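Workshop notebook, 14th March
Trolport hand unit, trial set on loan through Lenditora

Unit no. 2116. Firmware left as supplied. The Varidmont mount stayed in its box; the quote lists it as an extra and I want the bare tool assessed first.

Set-up: patterned cloth, shallow red and white box, mixed fruit and short lengths of dark-skinned cane. Kettle left standing behind the box as an obstacle. Both finger pads are blue rubber, no wear to note yet.
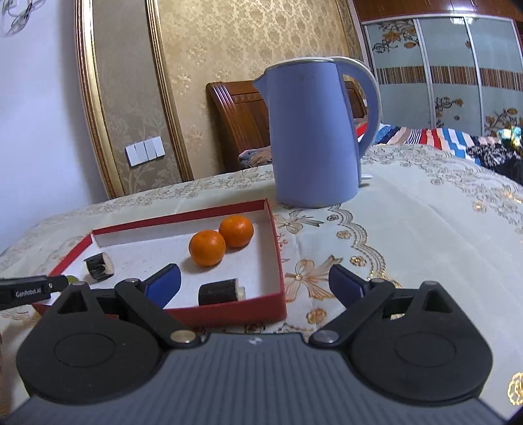 Grip force is set from the Talpur software in steps, and the steps are too coarse at the low end. Setting 2 to setting 3 is a large jump for soft goods. The manual gives a ceiling of 300 but no units, so I have written to ask. Trigger travel is long. Return spring is acceptable for short sessions, tiring after that.

Log so far is 1343 lines, nearly all usable. The export drops the header row if the session name contains a space. Workaround: underscores.

Points to check before the loan ends:

1. Pad alignment on round items. Approach with the fingers open either side, close slowly, note which pad touches first. Small green fruit to be used for this, as the orange ones have more give.

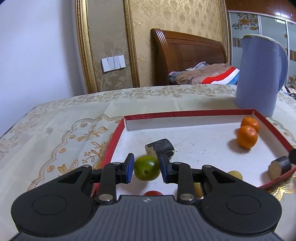 2. Cane pieces. Try across the length, then at the cut ends. Rind is hard and ridged, so expect slip at low settings.

3. Clearance at the box wall. The rounded side mounts are wide and will foul a deeper tray than this one.

4. Pivot pins. Check for play again at the end of the loan against the January sheet.

Price as quoted includes one spare pair of pads. Part 44 (linkage arm) is not stocked by Lenditora and has to come from Trolport direct. Lead time not stated. No decision on purchase until the units question is answered.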